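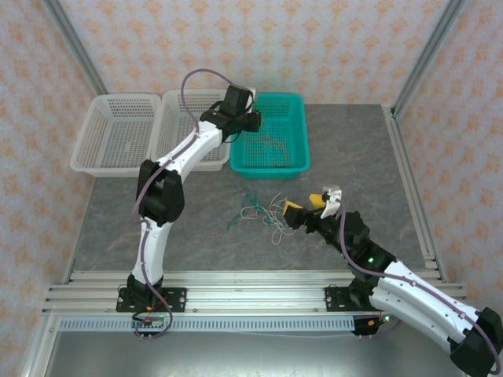

The cell as it stands tonight, both arms over the marble top, wires next in line for a basket.

Two-arm home build: how do I get it to pick up tangled wire?

6 min read

Posted by zorkport_bench on February 7, 2026

Hi all! Long-time reader, first big post, and I'm so excited to have something worth showing. This is my two-arm sorting cell, which I've been putting together in the spare room since the fall. Both arms hang off an aluminum extrusion rail along the front edge, the table has a gray marble pattern, and the walls are covered in the leftover wallpaper from our hallway (peach and orange flowers, my partner's choice, and I've grown to love it). The purple tubing carries the cable runs along the arms. I went back and forth on zip ties for weeks and the tubing is so much nicer to live with.

The goal is a machine that tidies my parts drawer. Loose stuff goes in the middle of the table, the arms pick it up, and it ends up in one of the baskets along the back. Teal is for cables and wire, white is for everything else. I run the whole thing from a little scheduler I wrote called Burnora, which decides which arm goes first and keeps them from swinging into each other.

Rigid things work great! Blocks, bottle caps, screwdrivers, even a tape measure. The brown cable went into the teal basket on the third try and I cheered loud enough to scare the cat. But a tangle of thin wire, like the green, white and tan bundle on the table, is beating me every time. One of these happens:

- the fingers close on two or three strands, the arm lifts, and the rest stays on the table
- the whole bundle comes up, but one loop hangs so low that it drags over the rim of the basket and pulls everything back out
- the fingers close on nothing, since the detector has put the center of the bundle in a gap between loops

I've logged 422 attempts on wire so far. I'm using the yellow fingers on the right arm for this. The left arm mostly waits over by the baskets while the right one works.

So what should I change first? New fingers, a different way of choosing the grab point, or getting both arms involved? I'd love to do it with both arms because come on, that's why I built two. Budget is small but I have a printer and lots of patience.

14 comments - 37 shares

gelia_workshop
Marked helpful by the poster

What a great build! I love seeing a cell with proper walls around it. I fought the same thing for most of last winter on a smaller setup, so let me tell you what finally helped, in the order I'd do it again.

Start with the grab point, before you print anything. A tangle has a middle on paper, but the middle is often air. Take your mask of the wire, blur it heavily, and pick the brightest spot in the result. That gives you the place where the most strands cross. It's maybe ten lines of code and it fixed nearly all my empty grabs. Looking at your photo, I'd guess it would go for the left part of the bundle where the green strands bunch up, and leave those pale loops on the right alone. If your detector is drawing a box and using its center, the long loops are pulling that center off to the side.

Next, go lower and open wider. With blocks you can stop the fingertips a little above the table. With wire you want them nearly touching. Put a bit of soft foam tape on the tips so you can afford to be off by a hair without scraping the surface. Then close slowly. If the fingers snap shut, they push the top strands away before they catch anything.

For the drag problem, the second arm is exactly the right idea, but I would leave it out at first. Try this: after the lift, raise the wrist much higher than you think you need, pause for a second or two, and turn the wrist half a turn each way. A loose loop will often settle or drop while you're still over the table, where you can go back for it. Then come in over the basket from straight above and lower the gripper inside the rim before opening. I was dropping from high up for ages and half my wire ended up on the floor behind the bench.

Once that's working, bring the left arm in to catch the low loop. Right arm holds, left arm comes in underneath and pinches the lowest point, both travel together. It looks wonderful when it goes right! Just run it at 30 percent speed until you trust your scheduler. Two arms holding one piece of wire can pull on each other, and small gears don't enjoy that.

One more thing, keep logging. My own count got to 1,618 before I stopped writing them down, and reading back through the notes taught me more than watching the arm did. Write down what kind of miss it was, the way you did in your list. Please post again when you get the first clean run, I want to see it!

Helpful? 22 yes - 1 no

butkiene_bits

Have you tried just coiling the wire first and putting a twist tie on it? Then it's a solid object and your arm can already do those. I know that's not what you asked but it took me an evening to do my whole drawer.

Nice wallpaper btw.

Helpful? 3 yes - 6 no

rail_and_bracket

Agree with most of what gelia_workshop wrote, especially the slow close. I'd push the fingers up the list though. Flat tips are fine on blocks and poor on thin strands, which slide out along the flat. I printed mine with shallow teeth that mesh when the gripper closes, kind of like two combs, and the wire gets a small bend in it and stays put. Use a flexible filament for the tips if your printer will take it. Mine came out stringy the first couple of times and still gripped better than the old ones.

Don't make the teeth too deep or you'll have the opposite problem and the wire won't let go over the basket. If that happens, open, wiggle the wrist, and open again. I put that wiggle in as a standard step and left it there.

Also check what your code does when it comes up with only a few strands. Mine used to treat that as a failure and put them back on the pile, which made the tangle worse. Now it takes whatever it caught to the basket and goes back for the rest. Slower, but the table gets cleared, and with a bundle that size you're only talking about a few trips.

Is the scheduler something you plan to share? I have a second arm sitting in a box and you've got me wanting to mount it this weekend.

Helpful? 11 yes - 0 no

We use cookies to remember your login and your reading settings. Accept all - Manage choices

Get the best home automation threads in your inbox every month. Sign up for the newsletter.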